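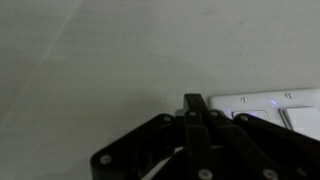
*Wall plate, Room 14, Briststead annex.*

**Ticket:** Network drops, second floor, Briststead annex
**Opened:** Friday, May 17, 2024
**Handled by:** Juniper Crenshaw
**Priority:** Normal, raised to High after second report
**Status:** Resolved, follow-up scheduled

## Reported problem

User in Room 14 loses the wired connection several times a day. Outages last between ten seconds and two minutes. Calls drop, the mapped drive disconnects, and the Clillach client has to be signed in again by hand. Wi-Fi in the same room is fine. A second user on the same floor reported the same thing two days later but later withdrew it (bad dock, replaced under a separate ticket).

## Setup

- Desktop connected by a short patch cord to the wall jack
- Permanent run to the second floor closet, port 14 on the Langlois patch panel
- Grarnico access switch, firmware one release behind current
- Clillach client on default settings

## Log

**09:20** — Pulled the switch log. Port shows 95 link down/up events since the counters were last cleared. Neighboring ports show none. Upstream link is clean, so the closet itself is not dropping.

**09:45** — Swapped the patch cord at the desk. Started a continuous ping to the gateway. Drop after 11 minutes. Original cord put aside and labeled. It passes on the tester.

**10:10** — Swapped the cord in the closet. No change.

**10:30** — Moved the run to a spare switch port with the same configuration. Drop after around 14 minutes. Switch port ruled out. Left the run on the spare port for the rest of the testing.

**10:50** — Checked energy-saving settings on the desktop adapter. Energy Efficient Ethernet was on. Turned it off, restarted. Two drops before 11:30. Turned it back on, as it is on for every other machine of this model.

**11:40** — Connected the test laptop to the jack in place of the desktop. Same drops. Desktop ruled out.

**13:05** — Ran the cable tester from the closet to the jack. Wire map passes. Length passes. Return loss fails on pair 3-6, marginal on 1-2. Repeated three times. The failure on 3-6 is present every time, but the value moves, which fits a poor termination better than a damaged run.

**13:30** — Opened the jack. Pair 3-6 was untwisted much too far back and one conductor was not fully seated. The cable had also been bent hard behind the plate. Cut back to clean cable, fitted a new jack, dressed the slack with a wider bend.

**13:55** — Retested. All pairs pass. Saved the result to the site folder.

**14:10** — Moved the run back to its original switch port. Cleared counters. Started a ping and a large file copy to the mapped drive.

**16:40** — Zero link events. File copy finished without a retry. User back on the desktop and told to report any drop with the time.

## Cause

Bad termination at the room end. The link came up at full speed but could not hold it. The Clillach sign-in problem was a side effect: the client ends its session when the adapter goes down and does not resume by itself.

## Notes

- The original test report for this run is missing from the site folder. The reports for the runs on either side are there.
- Error 415 in the Clillach log is unrelated. It appears on working machines too and should get its own ticket.
- Switch log retention is set to 365 days but the buffer fills long before that — export the log before clearing counters.
- Firmware update on the Grarnico switch was not part of this fix. It is planned for September.

## Follow-up

- [x] Update panel record for port 14
- [x] Return spare switch port to the unused pool
- [ ] Check port counters after one week, close if still zero
- [ ] Retest the other runs without a report on file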